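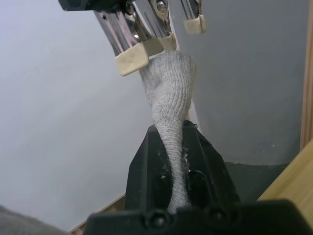
Figure 1. Gray ribbed knit, twisted.

Line Drying in Shared Housing: Project Report
Mitali Gunawardena and Jurgita Lill
24 May 2018

Our project looked at how students in Galitz House dry their clothes and what it costs them. The building has 2 dryers for 298 residents. Both were out of service for part of April, and many people on our floor started hanging things in their rooms.

We handed out a short survey on paper and kept a drying log in one room. The survey asked how often people wash, whether they use the dryers, and where they hang things if they don't. Jurgita entered the answers into a spreadsheet and Mitali kept the log.
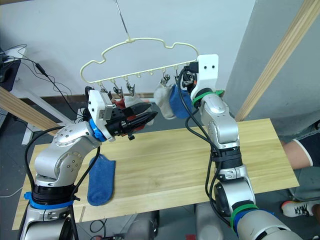
The log was harder to keep up than we expected. We weighed each load on a kitchen scale before hanging it and again every hour until the weight stopped changing. Overnight loads have gaps because we were asleep. In the end we had 1,417 readings, and we dropped the ones where the window had been opened partway through.

Thin cotton shirts dried fastest. Socks varied a lot, and thick ones took longer than jeans in two of the loads. Spacing mattered more than room temperature in our data, although the heating in Galitz can't be set room by room, so the temperature range was small.
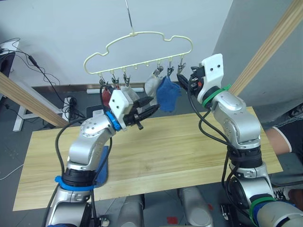 Figure 2. Socks on a clip hanger, red at far left, blue toward the right.

Survey answers on cost were less useful. Seven people wrote that they didn't know what a dryer cycle cost. We left that question out of the final tables. The Kalness building has newer machines, and we would include it if we did the survey again.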